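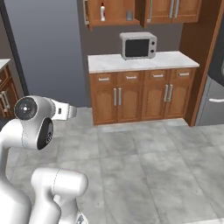

Chapter 4
The Pitcher's Workload

A starting pitcher throws a baseball harder than almost any other player on the field, and he does it again and again in the same game. How many times he should do it, and how long he should rest afterward, are old questions. This chapter looks at how teams count a pitcher's work, what the counts leave out, and how a manager decides that a pitcher is done for the day.

We begin with a small case. In the season before this book was written, the Trernby club of the Moltlow League kept a record of every pitch thrown by its starters. The pitching coach, Oluwaseun Nwachukwu, wrote the numbers by hand on the back of the lineup card and copied them into a ledger after each game. One right-hander finished the year with 2,971 pitches over 30 starts. That comes to 99 pitches a start, a figure most coaches would call ordinary.

The average hides a good deal. In cool weather early in the year he was often taken out before the sixth inning. In the summer, when two other starters were hurt, he was left in much longer. One of those games went to extra innings and he was still pitching in the tenth. By November, when the club reviewed the ledger, the staff could see that his walks had gone up in the starts that followed his longest outings. They could not say that the long outings were the cause. He had also changed his grip on the curveball in that stretch, and the club had played several of those games on the road.

The case raises three questions that run through the chapter.

First, what should be counted? Innings are the oldest measure and the easiest to keep. But an inning can take six pitches or 40. Pitch counts are more exact, though they usually skip warm-up throws, pickoff throws and work in the bullpen between starts. A pitcher who throws 90 pitches in a game may have thrown well over a hundred times that day.

Second, are all pitches equal? Most pitchers say they are not. A fastball with the bases loaded takes more out of the arm than one thrown with a large lead. Section 4.2 describes the stress inning, a term used by Chiamaka Iyamu in her notes for the Medus coaching course, and shows how to mark one on a scorecard.

Third, who decides? The manager makes the change, but he works from what the catcher, the coach and the pitcher tell him, and they do not always agree. Section 4.3 follows one game between Trernby and Lawal, an 11-inning loss, and looks at each pitching change in turn.

Before reading on, you should be comfortable with the scoring symbols in Chapter 2 and with the way earned runs are charged, covered in Chapter 3.

Terms used in this chapter
pitch count
stress inning
rotation
short rest
long relief

4.1 Counting Innings and Counting Pitches

For many years a starter was expected to finish what he started. Relief pitchers were often older men or starters who had lost their place in the rotation, and calling on one was a sign that something had gone wrong.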